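Anstead Robotics Class Opens Two-Arm Packing Event to Outside Teams

6 November 2024 - The robotics class at Anstead Technical College will open its two-arm packing event, Punance, to teams from outside the college in May. The task requires a pair of arms on a shared table to transfer produce between a tray and a zip-top bag. Students have recorded 212 practice runs, of which 184 were accepted for training.

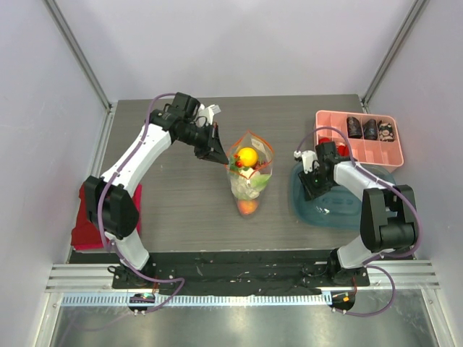

STUDENT PROJECTS

Punance is part of the second-year manipulation course taught by Brigitta Schnyder. Each team of five is assigned a workcell and writes its own control software. Clear bags are specified for the event. "The bag changes shape with every contact, and the controller has to allow for that," said Schnyder. "A rigid box would be a different course."

Runs are scored on items placed, items dropped and elapsed time. A run ends if the arms touch each other - contact with the table is penalized but permitted.

Mechanical parts were supplied by Skeltberg. Waltraud Bachmann, lab manager, is responsible for calibration and for the release of the practice data to registered teams.

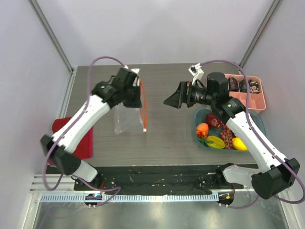
Can a team enter with only one working arm?
Entry requires two arms under software control at the start of the run. A team that loses an arm during a run may finish with the other and keeps the points already scored.

Rules and registration forms are available from the Anstead robotics office.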